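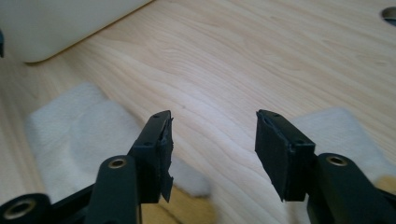
Both pads before the refoam, with a flap of foam hanging off the left one.

I put off refoaming these fingertips for way too long. The foam on the left pad had torn into a ragged strip that dangled below the block, and the right one was chipping away at its upper corner. If your handheld gripper looks anything like mine, set aside a Sunday afternoon and just do it. It's an easy job, and most of it is scraping!

My gripper is the one I call Lencho, the second I've built at Hostton (the shared workshop where I rent half a shelf). The fingers are black plates and rounded linkage arms with brass threaded inserts, and each pad has two small holes in its top face. Yours may be put together differently, so have a look at how your pads are attached before you start twisting things.

What I used:

Self-adhesive neoprene foam sheet, 2 mm thick
Isopropyl alcohol and a rag
A plastic scraper (an old store card is fine)
A fresh knife blade and a steel ruler
Contact cement for the corners
Hex key to fit your screws
Masking tape and a pen

Step 1. Mark left and right

Stick a bit of tape on each pad and write L or R on it, plus an arrow pointing to the tip. They look identical until you try to put them back and one of them sits a hair crooked. Mine have worn in to their own sides by now and I like to keep them there.

Step 2. Take the pads off

Back the screws out a little at a time, going from one to the other. If an insert starts to turn along with its screw, stop! You can press it back in with a soldering iron, but let the plastic cool all the way before you load it again. I rushed that on my first build and had to print a whole new arm.

Step 3. Get the old foam off

Pull away whatever comes easily, then scrape. The adhesive stays behind in a gummy gray smear that laughs at the scraper, so wet the rag with alcohol, lay it over the block and go make coffee. After 5 minutes mine rolled up into little worms. Check that your plastic is okay with alcohol first (try it on the back of the block).

Step 4. Cut the new pieces

Trace the block onto the paper backing and cut slightly oversize. Three light passes with the blade give a much cleaner edge than one hard push, which drags the foam and leaves it slanted. Cut a spare pair while the ruler is out.

Step 5. Stick and wrap

Start at the inner face and smooth outward. My old foam started peeling at the edges, so this time I wrapped it farther around the block and put a thin smear of contact cement under each corner. Clamp it between two scraps of flat board and leave it overnight. Then trim the extra and poke the screw holes through from the back.

Step 6. Refit and check

Snug the screws, close the fingers slowly, and look at the gap from above. The two faces should meet flat. If one end touches early, loosen that pad, squeeze the fingers shut, and tighten it while they're closed.

For a test I fold hand towels, because thin foam shows its problems right away on anything fluffy. Grab a corner, lift, let go. If the cloth slips out at the tip, your foam is probably a bit compressed there from the clamp, and it may spring back by the next day.

Anjani Liem, two benches over, swears by silicone sheet instead and got 128 folds out of a set before an edge lifted. I only got to 69 on my last foam pair, so I'm tempted. Silicone is a pain to glue, though, and I still had half a roll of neoprene to use up. I'll try it on the next set and post how it goes.

Related posts
Pressing brass inserts without melting everything
Tirus, my first gripper, and why it wobbled
Furno filament drying box: build notes
Cutting foam sheet with a dull knife (don't)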